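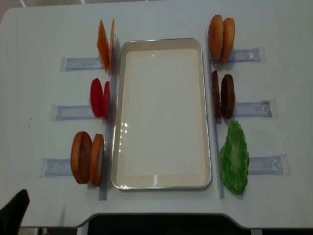
According to Keegan Ross, the right time to turn up at Kovács is a quarter past eleven, when the onions have gone soft and the school crowd hasn't come over the bridge yet. I got there at ten, which is too early for anybody, and Fanni Antal let me in by the side door with a dish towel over her shoulder and put me to work on the napkin holders before I had my coat off.

I had wanted to talk with Fanni for ages. She has run the lunch counter in Zitdale long enough that people who sat there in booster seats now bring their own kids in, and yet if you ask around town what she's like, you mostly hear about the food. The cucumber salad comes up a lot. So does the rye bread, and the fact that you can get a hamburger there with sour cherry relish on it, a thing I was doubtful about until I tried it (I had two, and I'd have them both again tomorrow).

"I never planned on any of it," she told me, once she'd looked over my napkins and redone a few of them. "I came in for a summer. I was supposed to be saving up for a bus ticket and a deposit on a room, and then it was October and I was still here, and I'd learned how to make the soup."

The man who taught her the soup was Imre Bíró, who had the place before her and who kept the name Kovács over the door from the people who had it before him. He didn't see why he should pay for a new sign. Fanni didn't either, when her turn came, and so there has been no Kovács at Kovács for a very long while. Salesmen still ask for Mr. Kovács on the phone, and she says he's out.

I asked her what Imre was like to work for, and she took such a long time over her answer that the first pot of coffee finished brewing while we stood there.

"Quiet," she said. "He'd stand next to you and do the thing you were doing, only slower, until you noticed. He did that to me with onions for a week. I was so mad! I thought he was making fun of me. And then one morning I looked down at my board and his board, and all his were the same and mine were every which way, and I thought, all right, fine."

There's a photograph of him by the register, squinting a little, in a paper hat. She touches the corner of it when she goes by, and I don't think she knows she does it.
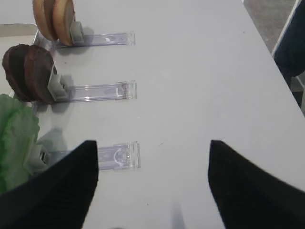
Mornings at a lunch counter are nearly all setting up, and Fanni will talk about setting up for as long as you let her, which in my case was most of a pot of coffee. Everything that's going to be touched during the rush gets its spot before the door is unlocked, and it goes back to that spot, always, even if you're only putting it down to answer the phone. Pickles by the left hand, relish by the right, bread behind, cheese in the cold drawer with the papers already between the slices. Clear plastic holders set out in a row down the side of a white table would suit her perfectly, I think, because she can't stand a container she can't see through. She gave away a whole set of enamel tins for that reason, pretty ones, a wedding present from her aunt.

"You lift the lid and you look and you put the lid back," she said. "Do that all day and tell me how your shoulder feels. I want to turn my head and know if we're low. I'm not romantic about tins."

She is fairly romantic about the counter itself, though. It's the original one, and it seats 20 if nobody minds elbows. The edge has been worn down in front of certain stools more than others, and she can tell you who did it. She walked me along and told me, stool by stool, in a low voice, as though they might hear. A mail carrier. A pair of sisters who hadn't spoken for years and still sat one seat apart every noon. A man who ordered pie first in case he got called away.

The rush, when it came, was loud and quick and very good-natured. I'd been told I could stay behind the counter if I kept my back against the freezer, so I did, and I watched Fanni and her cook pass each other in a space I'd have trouble turning around in. They hardly talk. She says his name in different ways and he seems to know what each of them means.

In a good week they'll serve up to 400 lunches, which doesn't sound like a great many until you've seen the size of the grill. I asked whether she'd ever wanted a bigger one.

"The grill salesman asks me that too," she said. "If I had a bigger grill I'd need another person, and if I had another person I'd need to move the freezer, and there's nowhere to move it. So I have this grill. I like this grill."

We got onto hamburgers after that, since she had a spatula in her hand. Her opinions are firm. The bun gets toasted on the cut side and only there. The patty is seasoned at the last minute. Lettuce goes under, where it can keep the juice off the bread, and tomato gets salted separately and given a moment to think about it. She won't put an egg on one. People have asked nicely and she has told them, just as nicely, that she'll give them an egg on a plate beside it and what they do after that is up to them.

The relish was Imre's mother's, or a version of it. He made it from memory, and Fanni made it from watching him, and she's pretty sure something got lost between the two of them because he used to taste hers and say "almost." He said it every single year. She has changed the vinegar, then changed it back. She puts in a little caraway now, and she has decided that if it isn't his mother's relish then it's hers, and she's stopped apologizing to the jar.

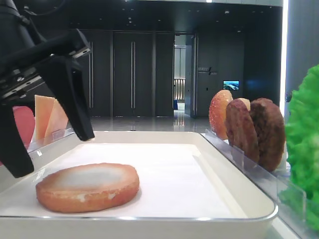 The year the bridge was out

You can't talk to anyone in Zitdale for very long without getting to the bridge. When it was closed for repairs, the school and the mill office were both on the wrong side of it, and the noon crowd at Kovács shrank to whoever happened to live up the hill. Fanni has a way of telling it that makes it sound like a funny story, and then you notice she's been wiping the same bit of counter the whole time.

"I'd make the soup and there'd be soup left," she said. "I'd make less soup and there'd be soup left. You start to take it personally, you know? I went home and I said to my husband, maybe it's the soup."

It was Aishwarya Warrier who got her through, she says, and she wanted that in here. Aishwarya had the hardware store, Nurnum, a few doors down, and was having just as thin a year. The two of them worked out that if people couldn't come over the river for lunch, lunch could go over to them by the long road, along with whatever nails and light bulbs had been ordered that morning. So off it went in the Nurnum truck, with the soup in big lidded pails wedged between bags of potting soil. They did that for four months. Some days it barely paid for the gas.

"But they remembered us," Fanni said. "That's what it did. The bridge opened and they all came walking over, and they were hungry, and they were telling me about the time the pail tipped over on the curve by the church. As if I hadn't been the one who cleaned the truck!"

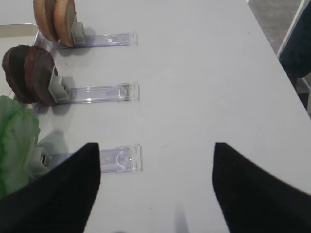

Maricica Rusu still swears that the soup tasted better out of the truck, and she'll say so to Fanni's face from the third stool, usually while finishing a bowl. She thinks it was the extra half hour of sitting. She also thinks the dumplings used to be bigger, and that the rye ought to be cut thicker, and she has come in for lunch nearly every day the place has been open.

"She's right about the sitting," Fanni admitted, when the stools had emptied out and it was just the three of us and the radio. "Don't tell her I said so." Maricica was close enough to reach over and take the last roll, and did.

I asked about what comes next, which is a question I always feel a bit rude asking. Fanni didn't mind it. There's a nephew who is good with people and hopeless with onions, and there's the cook, who is wonderful with onions and would sooner hide in the walk-in than ring up a customer. She's been thinking that between them they might make one whole owner. She's begun standing next to the nephew in the mornings with her own board and her own knife, cutting slowly.

"Has he noticed?" I asked her.

"He thinks my wrist is bothering me," she said. "He bought me a cream for it. Jikimby, it's called, it smells like a pine tree. I've been using it, too, it's very nice."

By then it was past two and the light had come around to the front windows, and she was already writing tomorrow's list on the back of an order pad. Cabbage, butter, more rye flour, the small pickles if they had them. She asked if I was any good at lifting. I said I was all right at it, and so I carried the flour in from the back step, two sacks, and she showed me exactly where they went.

Kovács is open for lunch until the soup runs out. The sour cherry relish is sold by the jar at the register in fall, while it lasts, and Fanni asks that you bring the jars back.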